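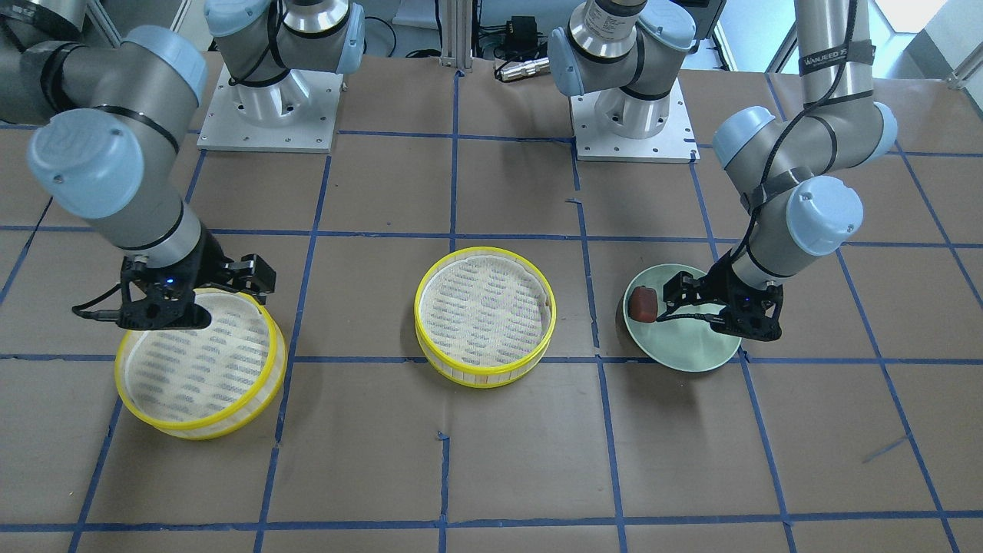 Dear all,
thank you for the message about bamboo steamers and about how to cover the table for our March dumpling day in Adusdale. I have read it two times and I will try to answer in the same order. I prefer brown kraft paper with dark blue tape across it, because the tape makes cells on the table and everything can have its own place. You see it with the two bamboo baskets with the yellow rims and the pale green plate: it is easy to say to a person "please put it one square to the left", and the person understands, also when the language is not so strong. In my family kitchen we have used paper on the table for many years, but without the squares, and the discussion about who is in whose place was longer than the cooking.

I keep the original message here, so that people who join later can follow.

On Monday, July 24, 2023, a list member wrote:
> Hello everyone,
>
> I was asked to look after the tables for the dumpling day next
> March, and I know it's early, but I'd like to buy things while they
> are on sale. Four questions.
>
> First, do we want paper or a cloth? Last time we had the cloth from
> Markisora and I spent an evening getting soy sauce out of it. It
> still has a shadow in one corner.
>
> Second, if it's paper, how do you stop it from sliding? I tried it
> at home and it moved every time I rolled dough on it.
>
> Third, the bamboo baskets. I've got two from Dakach and they smell
> very strongly of, I don't know, a garden shed? Is that normal? Do I
> soak them, wash them, leave them on the balcony?
>
> Fourth, where do people put the finished ones? We had plates
> everywhere last year and somebody's elbow was in the chive ones.
>
> If anyone has the old shopping list I would love to see it. I only
> have the page with the vinegar on it.
>
> Thanks!

Paper or cloth

Paper, from my side. A cloth is more beautiful and I understand the people who want it, but at a table where everybody has flour on the hands it is only more washing. The Markisora cloth can perhaps go on the small table with the tea.

Please buy the strong brown paper on a roll, the kind for parcels. The white paper for children's drawing is too thin and it becomes soft when a hot basket stands on it. I would also not take the paper with a shiny side. Water stays on it in drops, and then the drops go into your sleeve.

One more thing about kraft paper: do not put the food directly on it. The dough takes small fibers from it, and I also do not know what is in the paper. For rolling, every person should have a board. The paper is for the baskets, plates, bowls, spoons and elbows.

How to make it stay

This is the part where I made the most mistakes, so I write it as steps.

1. Wipe the table and let it dry completely. Tape does not hold on a table which is only nearly dry.

2. Roll the paper out one evening before, with the inside of the roll looking down. Put heavy books on the corners and leave it for the night. In the morning it is much more flat.

3. Fix the long sides first, from the middle to the corners. If you begin with the corners, you get a wave in the middle, and this wave never goes away.

4. Make the squares with the dark tape. I put the long lines first and the short lines after. It is not necessary to measure exactly. I use one of my baskets as the measure, with two fingers of space beside it. My big basket is 29 centimeters, so the squares become quite large, but the hands also need a place. If you have only small baskets, please make the squares larger than you think.

5. Press every crossing of the tape with the back of a spoon. There the tape is double and it likes to come up.

6. Look at the near edge, where people stand. The paper wants to curl there, also if it was flat in the morning, and you can see a little of it along the front in the picture after this step. I now take one long strip of tape for this edge, half on the paper and half around the edge of the table. It does not look so elegant, but aprons do not catch on it. The same picture shows the plate and the yellow round thing one behind the other, each in its own square, and this is how I like to set the table: in a line going away from you, so that you do not need to reach to the side in front of your neighbor.
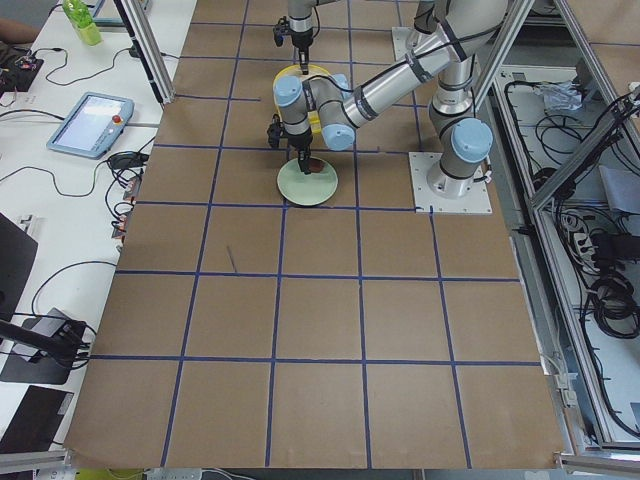
7. Keep the cables and bags away from the front of the table before people come in. If we use the electric pot again, it should have its own table near the wall.

When everything is finished you can pull the tape slowly, low and flat. If you pull it up fast, it takes the paper with it. For the brown paper this is no problem because it goes away anyway, but on the part around the table edge I have once lost a small piece of varnish.

The smell of the baskets

Yes, it is normal. Mine from Dakach had the same smell, and I would also say garden shed, or maybe a new broom. Please do not use soap. Bamboo keeps the soap and later you eat it.

I do it in this way. Rinse the basket under warm water and brush it with a soft brush, also between the strips at the bottom. Then put it over boiling water, empty, with the lid on, and steam it. After the first time the smell in my kitchen was stronger, and I was quite worried. After the second time it was weaker. I did it three times in total and then I could cook in it. I have put a few slices of ginger in the water the last time, but I am not sure if the ginger did something or if it was only more pleasant for me.

Drying is more important than washing. The basket must stand on its side, in moving air, not on the heating and not in the strong sun – one of my lids has a crack from a sunny windowsill. Do not stack them before they are dry to the touch inside the rim, where the strips are wound. This is the place where the gray spots begin. If you already have gray spots, some people brush them with vinegar and dry the basket again. I had success with it one time and no success the other time, and that second basket has now onions in it.

For the bottom of the basket I use cabbage leaves. Baking paper with holes is also good, and for a large group it is faster. Cut it smaller than the basket, so that the steam can go up on the side.

Where to put the finished ones

I would give every pair of people one plate for the raw dumplings and one plate for the cooked ones, and they should be different colors. For example a light green for the cooked ones, because on green you see the dough well. White dumplings on a white plate with white flour, this was our problem last year, I think. The plate stays in its square. Who takes the plate away also brings it back to the same square.

The chive ones could have a small piece of tape with a letter on the paper in front of the plate. You can write on the kraft paper directly, too, with a normal pencil. It is quite practical for the time: when a basket goes on the steam, write the minute next to it.

The old shopping list

I have found only my own dough page, with corrections from two different pens. For one basket with two levels I wrote 316 grams of flour. Please do not ask me why this number, I believe it was what was left in the bag. With hot water, a little salt, and 30 minutes of rest under a bowl it was a good dough, soft but not sticky. For our group we must multiply, and I would buy one bag more than the calculation says.

What I still remember from the shopping: kraft paper, one roll. Dark tape, two rolls, and please the paper kind which you can tear with the hand. Cabbage, ginger, chives. Vinegar you already have on your page. Clothes-pegs, for the aprons that have lost their strings. A soft brush for the baskets.

I can bring my two big baskets and three small ones, and also the boards if somebody has a car in my direction. Please write me before you buy more baskets, maybe other people on the list have some at home in the cupboard.

With kind greetings to all in Adusdale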